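Bruseck Housing Association Opens Bathroom Repair Fund to Private Tenants

9 January 2024 – The Bruseck Housing Association has extended its bathroom repair fund to people who rent from private landlords, following a review of the program completed in August. Applications are now being accepted at the association's main office and by mail.

The fund was set up to help residents of the association's own buildings pay for small plumbing and flooring work that falls outside the regular maintenance schedule. Until now, tenants in privately owned apartments could ask for advice but could not receive money. Under the new rules, any household within the city limits may apply, provided that the building's owner agrees to the work in writing.

Grants of up to $4,000 are available for each household. Applicants are expected to pay the first $100 of the cost themselves. The association will pay the contractor directly once the work has been inspected, and no money will pass through the tenant or the landlord.

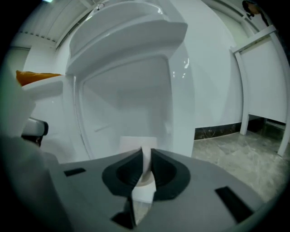
Eligible work includes the replacement of leaking supply lines and shutoff valves, the resetting of loose toilets, the repair of cracked or missing floor tile, and the installation of grab bars. Water heaters, bathtubs and full remodels are not covered. Painting is covered only where a wall has been opened to reach a pipe.

"The review found that the most common requests were for very ordinary repairs," said Rezaul Rathnayake, director of resident services at the association. "A worn valve is a small job, but a slow leak under a floor can lead to a large bill for the people living below. We would like to hear from tenants while the job is still small."

The association received 747 requests for help with bathroom repairs during the period covered by the review. Many came from private tenants and had to be turned away. Mr. Rathnayake said that those households would be contacted by letter and invited to apply again. They will not need to send a second copy of any document already on file.

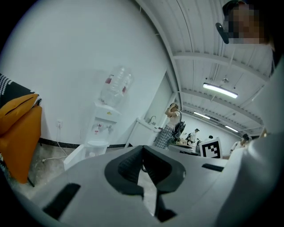

Landlords who sign the consent form must also agree not to raise the rent on account of the improvements for the remainder of the current lease. The form does not release an owner from any duty under state or local law to keep an apartment in safe condition. Where the association believes that a repair is clearly the owner's responsibility, it may decline the application and refer the tenant to the city's housing office.

Three contractors have been approved to carry out the work. Pestetti Plumbing will serve the north side of the city and the riverfront, and Killus & Sons will serve the south side. Grīnberga Tile and Floor will handle flooring in all neighborhoods. Tenants may ask to use a different licensed contractor, but the price must be approved before the work begins. Bills for work already completed will not be accepted.

Each approved household will receive a visit from an inspector, who will look at the fixtures, the floor and any visible piping and prepare a short written list of the work needed. Tenants should clear the space under the sink and around the base of the toilet before the visit. An adult member of the household must be at home. Interpreters can be provided if they are requested when the visit is booked.

Most applicants can expect a decision within 10 business days of the inspection. Active leaks will be given priority, as will homes with only one working toilet – a rule that was already in place for the association's own residents and has been kept without change.
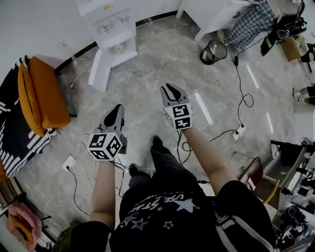

The review also recommended changes to the way the association keeps its records. Inspection lists from past visits were stored by building, which made it difficult to tell whether the same fault had been reported more than once in a single apartment. Lists will now be stored by address and apartment number, and tenants may request a copy of the entries for their own home at any time.

A separate proposal to include kitchens in the program was considered but not adopted. The board of the association is expected to return to the question when the first full year of results is available.

Application forms may be picked up at the front desk of the Bruseck office during regular hours. Completed forms should include a copy of the lease, the owner's signed consent and a brief description of the problem. Photographs are welcome but not required. Tenants who are unsure whether a repair qualifies may speak with a member of the resident services staff before applying.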